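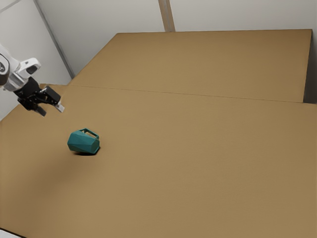
Set up the cell before you argue about the software

Griltness, 14/03/2019

Most of the trouble I see with small robot cells gets blamed on the program. I think that is wrong most of the time. The trouble is in the setup, and usually in the parts of the setup that look too dull to check.

We run one arm with a two-finger gripper over a table, picking household objects and putting them down again. Before anything goes on the real table it goes through a simulated copy of the cell. In October we ran 2,880 picks in the copy and then 427 on the real one. The copy did fine. The real one missed in the same corner again and again, and for a week people rewrote the grasp planner.

The planner was fine. The table had been moved 13 millimeters when the floor was cleaned, and the model still had it in the old place.

My view is that the model should be treated as a piece of the machine. It needs a maintenance sheet like the gearbox has. When someone changes a finger pad, the pad in the model gets changed the same day. When the table is shifted, someone measures it and types in the number. At the Kotitz shop they do this on paper, with a clipboard hung on the base, and it works better than the Flornarlow tracking package we paid for.

The other thing I would push for is awkward test objects. An upright mug with its handle facing the gripper proves very little. Tip it over and the fingers have to come in at an angle, close to the tabletop, and any error in table height shows up fast. A Ghorbani cell I looked at last year had passed every upright test it was given and still scraped the surface on the first mug lying down.

People tell me all this slows things down. It does — a full check of our cell takes most of a morning. I would still do it every time the table, the arm mount or the gripper is touched, and I would do it before anyone opens the code.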